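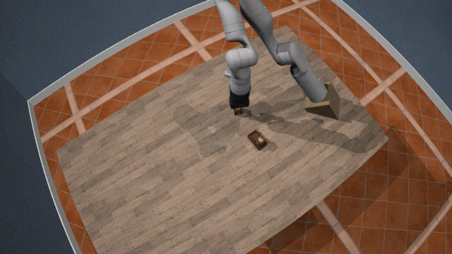
Re: Open day at Indgate — arrangements for the two-arm demonstration

To: Indgate open day list
From: Onside program office

Dear members,

Thank you to all who replied to last month's notice. The message that drew the most replies is quoted below, followed by our response and the final arrangements for November.

> The notice says that the two-arm demonstration will be run in simulation. Our group is coming a long way
> and would like to know what we are going to see on the screen. Is it a recording, or will the
> program be run while we are in the room? Will visitors be able to ask for changes to the layout?
> We would also like to know how many people may attend each session.
> -- Bavavo training section

The demonstration will be run live at each session. The simulated room holds one plank-topped table on an orange tile floor, with two arms reaching in over it. The view is from high above, so that the tabletop and both arms can be followed together. Visitors will see a small brown object at the black gripper of one arm, a tan wedge-shaped block at the end of the other, and a small dark box with a round pale mark on top, resting on the table between them.

The layout may be changed on request, within limits. The presenter can move the box or turn it before a run begins. Requests to add new objects cannot be met on the day, but may be sent to this list in advance. The Grecu planning software used for the session will be shown on a second screen, and members may ask for any run to be repeated.

Each session is limited to 14 visitors. There will be 4 sessions, the first at 10:00 a.m. Groups larger than the limit will be divided between two sessions.

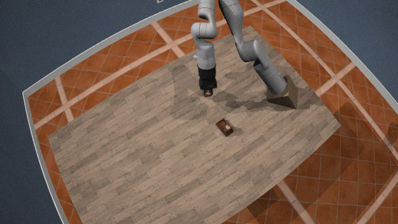 Practical arrangements

Visitors should report to the Indgate front desk 15 minutes before their session. Bags may be left in the cloakroom. The demonstration room is on the ground floor and has step-free access from the parking lot.

Members have asked whether the results of earlier runs will be made available. A printed summary covering 1,547 completed runs will be handed out at the door — please note that it is a draft and should not be passed on outside the list. The target for the full series remains 2,000 runs, and the final report will be sent to all members when that series is closed.

Places are given in the order in which requests are received. Please reply to the program office, not to the whole list, and state your preferred session and a second choice.

Onside program office
Indgate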